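Tap-turning policy: 3,000 demos vs 404, and the smaller set wins?

rukorari_hob
Thu 12 January
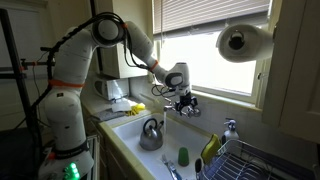 We trained on 3,000 teleop demos of sink tasks, then on 404 picked by hand. Same network, 40 trials each. The small set did better on the tap, which has rather spoiled my year of collecting the big one.

dripfeed
Picked how? If you binned every demo where the operator dithered, you've measured dithering.

rukorari_hob
Humaira Magsi did the picking. Her rule was one approach, one grasp, no second thoughts. So yes - dithering.

Zawadzka
Then I don't buy the title. Pick 404 at random and run that as well. And 40 trials on one tap is a nice anecdote about a tap.

dripfeed
Bit harsh. Ours showed the same thing on drawers in May, over 3 seeds.

Zawadzka
Drawers don't splash. Was the lighting fixed?

rukorari_hob
There's a window behind the sink, so ask the weather. Random subset is training now. I'll post the numbers even if they're embarrassing.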